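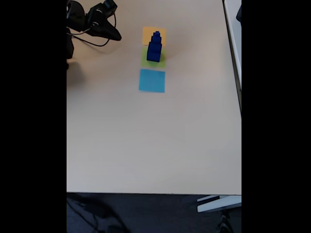

Lorna Dalgleish wrote that her group had enjoyed the coloured squares but had been unsure whether a tower of cubes should stand wholly on one square or might be allowed to lean over into the next. Her message is quoted in full below, followed by the reply agreed for all settings.

> Dear colleagues,
>
> We used the coloured paper squares and the interlocking cubes on Thursday with the younger group. The children took to the sheets at once and were soon naming the colours to one another. The difficulty came with the towers. One child placed his tower where the yellow and green sheets meet, and his partner held that it belonged to yellow. The activity card says only "place the tower on the correct colour". I should be glad to know what the other settings do, and whether the sheets ought to be spaced further apart.
>
> We were also short of blue cubes. The Morrison tub had plenty of other colours but we could not make up a second blue tower of the same height.
>
> With kind regards,
> Lorna Dalgleish

Dear Lorna, dear all,

Thank you for raising this. The wording on the card has caused the same question at Uden and will be amended at the next printing. Until then, settings are asked to observe the following.

The activity uses 3 paper squares, one each of yellow, green and blue, set out in a single column in front of the child. The order of the colours is not fixed and may be changed between turns. A small gap should be left between one sheet and the next, wide enough for the table to show. Sheets which touch, or nearly touch, invite precisely the disagreement you describe.

A tower is to be counted as standing on the square which carries the greater part of its base. The height of the tower and the direction in which it appears to lean are to be disregarded. Where the base is evenly divided, the child should be invited to look again and to move the tower if he or she wishes. Staff should not move it on the child's behalf. A good deal of useful talk comes out of these cases ("on", "between", "next to", "nearly on") and there is no need to hurry past them.

Staff are reminded that children seated on different sides of a table will not see the same thing. A tall tower can hide part of the sheet behind it, and a child who says "yellow" may be giving a fair account of what is visible from that chair. Please let partners change places before the matter is settled.

As regards the supply of cubes, the Wurnalex sets and the Morrison tubs should not be mixed. The studs differ slightly in size, and towers made from both come apart when lifted. Each Wurnalex set contains 90 cubes. Settings which are short of a single colour may exchange with one another through this list, and Trillari has told the office that it holds spare blue cubes in its resource cupboard.

Replacement paper may be cut from ordinary coloured sheets, provided that all the squares in a set are the same size. Creased squares should be withdrawn, particularly where they no longer lie flat under a tower. Please do not laminate them, as the cubes slide on the shiny surface.

Groups should be limited to 4 children at a table. Comments on the revised card are welcome and should be sent to the list before the end of December.

Yours sincerely,
Early Number and Colour Working Group

Filed under: Classroom resources, Sorting and matching

Contact the list office | Back to top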